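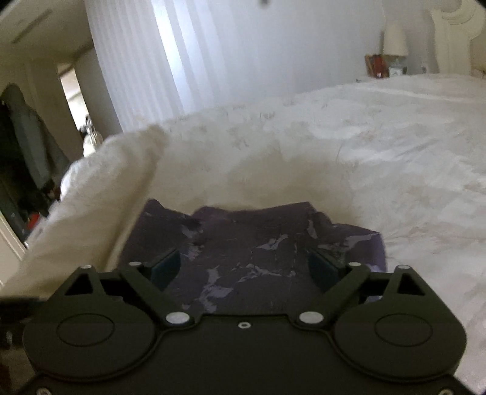

Dark purple glossy item on a bed, crumpled.

Glossy and satin-finish items: frequently asked questions
Flelholm Linen and Garment Care

Which items does this page cover?
Anything with a smooth, shiny face: satin and sateen pillowcases, nightwear, linings, scarves and light bedspreads. Quilted items are covered on a separate page.

Can I fold on the bed?
Yes, provided the bed is made and the cover is pulled flat. A soft surface grips the underside of a slippery fabric better than a polished table does. A very soft mattress lets the fabric sink, and the fold lines will wander.

How do I start with an item that has been left in a heap?
Find a corner first. Lift it, let the fabric hang for a moment, then run one hand along the edge to the next corner. Lay the item down shiny side up and smooth from the middle outwards with the flat of the hand. Do not pull on a single crease - this tends to shift the weave and leaves a mark of its own.

Do creases need to come out before folding?
Light creases can be left. Sharp ones should be steamed or ironed on the reverse at the lowest setting, with a cotton cloth in between. Leave the item flat for 15 minutes afterwards. Fabric folded while warm will hold the new fold.

Why do creases look worse on dark colours?
A glossy surface reflects light at each ridge, and the contrast is stronger against plum, navy or black. Check the item under daylight before deciding to iron it again.

Should I fold or roll?
Roll anything narrower than 78 cm. Larger pieces should be folded in thirds lengthways and then rolled loosely from the short end. The Tadik storage tube (20 cm across) takes one bedspread or four pillowcases.

The folded item slides off the shelf. What can be done?
Line the shelf with plain cotton or unglazed paper. Stacks of more than five glossy items are not stable. Put a cotton item between every two.

Can I use vacuum bags?
Not for satin finishes. The pressure sets creases that may not come out with steam.

How often should stored items be refolded?
Twice a year. Move the fold lines by a hand's width each time.

Where can I get the Tadik tube?
From the Ramanauskas counter in Noltmont, or by post using the order form. Spare end caps are sold in pairs.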